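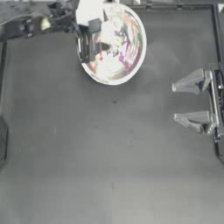
Re: [brallia-bakers] starter gone flat, weekend loaves at risk??

Sorry for the slow reply, been up since before the kids and am typing this between folds.

On Tuesday the Esholm group wrote:

> My rye starter was doubling fine all through January and now it
> barely moves. Same flour, same jar, same shelf. I feed it once a
> day, equal weights. Smells sharp, like nail polish. There's a thin
> gray liquid on top in the mornings. Do I throw it out and start
> over? I promised 18 rolls for the Tronness supper and would rather
> not use packet yeast.
> Also is it OK to mix in glass or does it have to be a wooden trough
> like the old book says

Don't throw it out! Sharp smell plus gray liquid = hungry. Had the same thing last February, thought mine was dead, it wasn't. If you see pink or orange or fuzz that's different, bin it and scrub everything. Gray is fine. Pour it off or stir it in, your choice. I pour.

What I'd do, in order:

1. Keep a spoonful, dump the rest. Really just a spoonful. Everybody keeps too much, me included.

2. Feed it heavier. For every spoon of starter, 3 of flour and 3 of water by weight. Whole rye if you have it, the stuff from the Ekanayake mill works great but any whole rye will do.

3. Find it a warmer spot. Your shelf is probably colder than it was in the fall even if the room feels the same to you. Mine lives on top of the fridge. Oven with only the light on works too — put a note on the door, I have preheated a jar before and so will you.

4. Twice a day now, morning and before bed, until it doubles between feeds. Took mine 5 days. Dont bake with it before that, you'll get bricks and blame the recipe.

5. Mix the roll dough in whatever you've got. Glass is good, easy to clean and you can see the bubbles along the side. Wipe a little oil around it before the long rise.

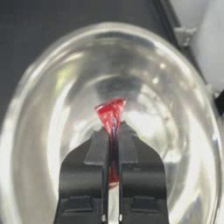 6. Long cold rise for the rolls. Overnight in the fridge, covered, shape in the morning, let them sit till puffy. With a tired starter I'd give them extra time, go by the look and not the clock.

On the old book — the trough thing is from when people made dough for the whole street. Wood holds the warmth and they never really washed it, so it kept some of the culture going. Lovely if you have one. I don't. The salt amounts in that book are also way too high imo, cut them by a third at least.

If it's still sulking the day before the supper, put a pinch of packet yeast in along with the starter. Flavor's still there. Purists on this list can write to me off list.

Somebody asked last month about the seeded crispbread, I havent forgotten, recipe is on a card somewhere in the flour drawer. Will type it up when I find it.

ok timer's going

— the one with the rye, Brallia end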